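Storage and Labelling Checklist for Herbal Supplements, with Comments
Prarnico wholefoods, Manovdale shop and stockroom 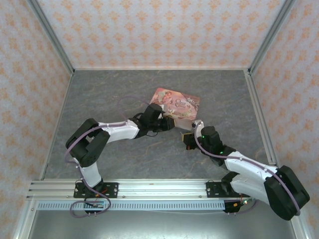 Before you get the clipboard out, give yourself a clear half hour and a wiped-down surface to set the jars on, because the stockroom shelves are too dim for reading small print and you will be reading a lot of it. A plain, flat grey top suits the job nicely, and if it has a bit of marbling in it, with those lighter streaks and faint white veins, do bring a lamp down low, as spilt powder can hide in a pattern like that. We go through this list every January and again whenever a large delivery comes in.

1. Seals and lids
Check: inner seal whole, lid turns freely, no crust on the thread.
Result: pass, with 7 jars set aside.
Comment: All of them were the Begović milk thistle capsules, and in each case the foil had lifted at one side. Please don't press it back down, however tempting it is! Put the jar in the returns crate and write the batch number on the slip.

2. Best-before dates
Check: nothing past its date, and the shortest dates at the front.
Result: pass.
Comment: Lovely work on the ginger and the nettle. The Dikavach ashwagandha had been stacked newest first, so we turned the whole row round while we were there.

3. Temperature and damp
Check: thermometer read morning and afternoon, no clumping in the powders, no smell of damp.
Result: needs attention.
Comment: The shelf nearest the boiler cupboard is still too warm by 3 pm. Fish oils and anything in a soft capsule should move to the far wall, and the dried leaf teas can have the warm shelf's lower neighbour. Two bags of beetroot powder had gone hard as a brick and have been written off.

4. Labels
Check: ingredients, amount per capsule, daily serving, allergens and the keep-away-from-children wording all readable.
Result: pass after correction.
Comment: We looked at 226 labels, which took a good deal longer than the kettle breaks allowed for. The shelf card for the 300 mg valerian said 300 g, and had done so for goodness knows how long – it has been reprinted. Handwritten cards are charming, but do have somebody else read them over.

5. Claims on posters and leaflets
Check: no promise to treat or cure anything.
Result: one leaflet removed.
Comment: If a customer asks about tablets from their doctor, or is expecting a baby, the kind answer is to send them to the pharmacist before they buy.

6. Loose herbs and scoops
Check: one scoop to each bin, scoops washed and fully dry, lids shut.
Result: pass.
Comment: Bin 121 (fennel seed) has a hinge on its way out. New one ordered.

Still open: warm shelf, fennel bin hinge, returns slip for Begović.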